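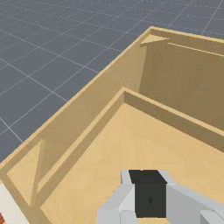

The verandah at our place in Mirnen is where everything ends up. Boots, school bags, the dog's bed, a jigsaw with most of its sky missing. For the first couple of years I fought it, and then one wet winter I gave in and decided that if we were going to live out there, we might as well do it properly.

I should say that Mirnen is a town of 297 people, if you believe the sign on the way in, and it's the sort of place where a verandah is a kind of public office. You sit on it and people stop. They lean on the rail and tell you about the price of hay, or whose ute is at the panel beater's, and before you know it the kettle has been on twice and the washing is still in the machine. My neighbours across the road have theirs facing the morning sun and ours gets the afternoon, so between us we have the whole day covered, and there's a fair bit of traffic back and forth around lunchtime.

The old Queensland and New South Wales houses were built with all this in mind, of course. A deep verandah kept the summer off the walls, gave you somewhere to sleep when the bedrooms were ovens, and let you leave the windows open when it poured. Plenty of them were closed in later on, with louvres or fibro, when families grew and somebody needed a bedroom in a hurry. Ours had been done that way at the southern end, and pulling that lining out was the best and filthiest weekend of my life. We found a tobacco tin, a child's sandal and more wasp nests than I care to remember.

Then there was the floor. The boards had cupped badly near the steps, and I drove the 50 kilometres to Forulell (lovely drive, terrible coffee) to see whether the timber yard could match them. They could, near enough. The new ones were the colour of a ginger biscuit when they went down and stuck out like anything beside the silvery old ones, but a couple of summers have knocked the shine off and now visitors have to be shown where the join is. I do show them, I'm afraid.

Furniture has come and gone. The cane lounge from Rainer, the second-hand place behind the bakery, has lasted best, although it creaks like a ship. We have a long table that seats ten if nobody minds elbows, and last December we squeezed in 24 for lunch by adding the ironing board and a door on trestles. The pudding came out late, a storm came through early, and we all pulled our chairs back a metre and carried on eating while the gutters roared!

I've been asked since whether I'd put in blinds, or one of those heaters the cafes in Griltari have. Perhaps a blind on the western side, where the glare is fierce after four. As for the heater, we've got blankets in the chest by the door, and the dog is very warm if you can get to her first.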